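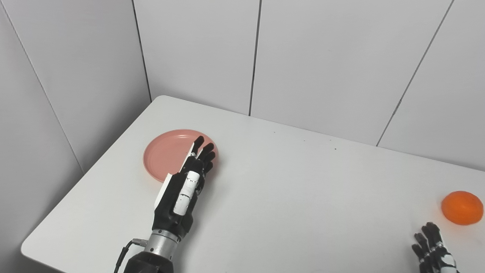 Fault 1137 (plate fault)

Categories: Robot faults | Grippers and robot hands | Household robotics | Articles with a disputed section

Fault 1137, commonly called the plate fault and in older service notes the false hold, is an error in the grasp software of the Brolier robot hand. A hand affected by it touches the rim of a plate or other shallow dish, decides that it is now holding the dish, and carries on with its day. The dish stays on the table. In the less common and more expensive form, the dish comes along part of the way.

The fault was first recorded at the Dinitz test kitchen, which is a room with a table in it, during trials of the Bramska tabletop robot. It has since been reported on other machines using the same hand, and is often brought up in arguments about how much a robot should be trusted to believe its own fingers.

Background

The Bramska is a two-armed robot built for light work at a table: clearing dishes, sorting fruit, setting things down next to other things. It has Brolier hands on both arms and runs a motion controller called Jireš, which was written for factory pick-up work and later adapted for homes. The adaptation consisted largely of slowing it down.

Plates are a hard object for a robot hand. A flat plate lying on a flat table offers very little to hold. The fingers can reach the raised edge easily enough, but a thumb needs to get under it, and the table is already there. People solve this by tipping the plate with a fingertip, or by dragging it to the edge of the table, and mostly do not remember learning how. The Bramska used a version of the first method, in which the fingers press down on the outer rim until the opposite side lifts or the near side tilts enough to admit the thumb.

Fruit gives less trouble. An orange is round, grips well from nearly any direction, and fails in an obvious manner, by rolling away. Early demonstrations of the Bramska leaned heavily on oranges.

Description of the fault

In normal use, Jireš judges whether a hand is holding something by comparing two readings: the force at the fingertips and the position of the finger joints. If the fingers push against something and stop closing before they are fully shut, the controller concludes that an object is in the way, and that the object in the way is the one it was after.

With a plate, this goes wrong early. The fingertips press on the rim. The rim, supported by the table, pushes back. The fingers stop with a slight curl in them, which is close to the shape they would have around a real plate edge. Both readings agree, both are correct, and the robot has hold of nothing. The controller marks the dish as held and begins the lift.

What follows depends on the surface and on the dish. The outcomes listed in the service notes are:

- Clean miss. The hand rises empty, travels to the drop point, opens, and reports success. This is the most common outcome and does no damage, except to the success rate.
- Drag. The fingers keep enough contact to pull the plate sideways. It goes wherever it is pulled, sometimes into whatever else is on the table.
- Flip. The fingertips leave the rim late, at an angle, and the plate jumps. Plastic plates survive this. The test kitchen moved to plastic plates.

The number 1137 comes from the controller's error list, where it had been set aside for "object lost in transit." Strictly speaking the name is wrong, as the object was never in transit. A request to rename the code was turned down on the grounds that the printed manuals had already gone out.

The October report

The fault came to wider notice through an incident report written at Dinitz in October. A Bramska had been told to clear a table and had recorded a false hold with one hand. Jireš does not allow a hand that is holding something to be used for anything else, so the hand was kept raised and closed over empty air while the other hand went on working. On reaching a second plate, the other hand did the same thing.

With both hands now officially full, the robot had no hand free to clear the table. It also could not put anything down, as the drop point was listed as occupied by a plate from an earlier clean miss. It stood at the table with its arms up until the shift changed. The log for this period contains no errors. The incident report describes the robot as "fully occupied."

The report was passed around well beyond Dinitz, and a copy was for a time taped to the door of the test kitchen. Staff there refer to the posture as "carrying the tray," and the term has turned up in at least one formal test plan.

Safety concerns

Dropped plates account for most of the complaints, but the safety review was more interested in what a hand does after a false hold. Because the controller thinks it is carrying a dish, it raises its grip force slightly whenever it senses slipping. A hand holding nothing senses slipping more or less all the time. The fingers tighten in small steps until they close on themselves.

In most cases this only wears out the fingertip covers. The worry is that a person may reach in to help. A robot standing still with a half-closed hand looks stuck, and the natural response is to put something in the hand, or to take hold of the fingers and pull. The review found that a hand in this state would treat a person's finger as the missing plate and be pleased to have it back. The forces involved were judged low enough to pinch but not to injure, and a warning was added to the manual. It is on the page after the one about moving the robot by its elbows, which people also do.

The review advised operators to use the stop button before touching either hand, and to wait for the arms to go slack. It also noted that the stop button on the first Bramska units was placed where the raised arm would be in front of it.

Causes

The cause was disputed for longer than the fault itself would seem to deserve. The makers of the hand held that the sensors had reported true values and that what the controller chose to conclude from them was its own affair. The Jireš side answered that the controller had been given readings from a hand holding a plate, and had responded as one should to a hand holding a plate.

Testing at Dinitz supported both positions. The fault could be produced on demand by pressing a finger on a bare table, with no plate in the room. It could also be made much rarer by checking the finger joints again after the first bit of lift, when a table can no longer push back. This second check had existed in the factory version of Jireš. It had been removed for home use because it made the robot pause in midair, and viewers of an early demonstration had said that the pause looked like doubt.

Fixes

Version 3 of the controller put the check back. The hand now lifts a short way, stops, compares its readings, and either continues or lowers itself and tries again. After 2 failed tries it gives up and moves to the next object, leaving the plate for someone with a fingernail.

The retry limit brought a smaller problem of its own. A robot that has given up on a plate will still work around it with care, and some owners have reported machines that cleared everything on the table except the plates. This is listed as expected behavior.

Other approaches have been tried, including thinner fingertip covers, sliding the plate over the table edge into a waiting thumb, and plates with thicker rims. The last worked very well in testing, and depends on the customer buying new plates.

Use of the term

Among people who work with robot hands, "an 1137" has come to mean any job reported as finished by a machine that did not do it. The usage has spread to people as well, mainly in the context of dishes.

See also

Contact sensing
Drop point (robotics)
False positive
Retry limit
Slip detection

Related articles

Jireš (motion controller)
Bramska tabletop robot: list of versions
Dinitz test kitchen
Why robots like oranges
Moving a robot by its elbows

Shared 2 times | 3 comments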